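Home | Ask | Topics | Members | Log in

We use cookies to remember your settings. OK | Manage

Blue printed fabric keeps bleeding in the wash, can I stop it before I sew?

I picked up a big piece of blue printed fabric for curtains and I'm scared to cut into it.
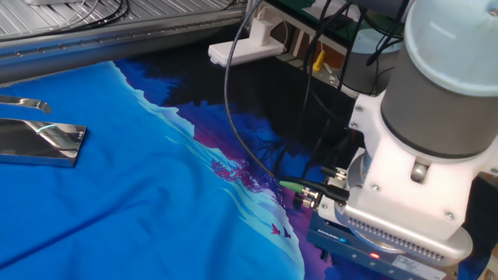 So I've washed it 4 times now and the water is still coming out blue, not as dark as the first time but definitely blue. The plan is to line the curtains with white, and I really don't want a pale blue lining by September! I paid $127 for the whole length at the Urlow market and the seller only said "cold water," no fiber content, no maker, nothing. Has anyone managed to set the color on something like this? My aunt swears by vinegar and salt.
Posted by hemline_jo

Danjuma Edet
Skip the vinegar and salt, they won't do much on cotton that's already dyed. What you're seeing is probably loose dye that never got rinsed out at the mill. I'd try a dye fixative made for cotton (follow the packet, they're all different) and then wash it warm by itself with a color catcher sheet. When the sheet comes out nearly white, you're good. I had a Koteck print that took me most of a month, and it's been fine on the window ever since. Wash the lining too before you sew, or it'll shrink later and pucker the whole thing. Ask me how I know.

moselero_315
mine bled forever and I just used a navy lining lol. looks great from inside, bit gloomy from the street

Danjuma Edet
Oh, and rub a damp white rag on a corner once it's dry. If blue comes off on the rag, keep it away from a pale couch.

Viewed 2787 times

Contact | Privacy | Back to top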